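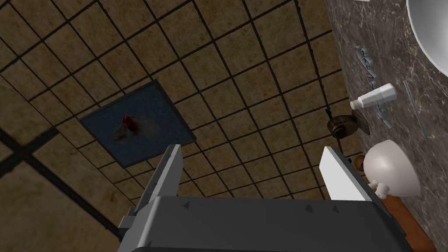 The shared workshop at Idileck occupies the upper floor of a former dye house, and its members have met there since 1998 to repair radios, cut gears and build furniture. The present undertaking is the most ambitious in the register. Stirilik is a two-fingered household arm, designed by members and rehearsed in simulation before any part of it is trusted with a real room.

Iwona Głowacki, a retired instrument maker, leads the mechanical side. The software is the responsibility of Aicha Slaoui, who built the tiled rooms in which the gripper is tested. Her grout lines are deliberately dark. Strong edges assist the arm in judging its distance from a wall, and corners remain the most difficult part of any room.

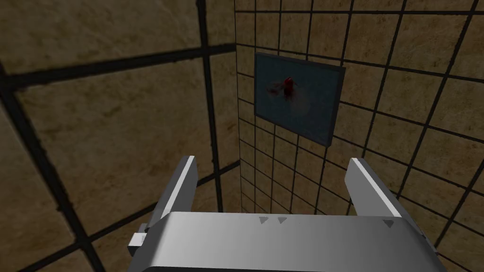 The group has logged 134 hours of simulated work. In the first month the arm misjudged its approach in 59 trials, most of them near a corner, and the fault was traced to a wrist offset entered with the wrong sign. Ms. Głowacki has since required that every measurement be read aloud by one member and entered by another.

Sessions were moved to late evening during Ramadan, an arrangement that proved popular enough to be kept through August. Eight members now attend regularly.

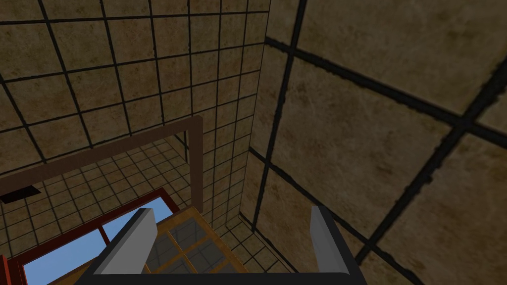

Wooden lattice and glass were added to the rooms in the spring at Ms. Slaoui's request. "Plain walls had become too easy for it," she said.

Parts for the physical arm have cost $579 to date. The wrist bearings were ordered from Floltus, a small supplier, and the second set is expected before the workshop closes for its annual inventory.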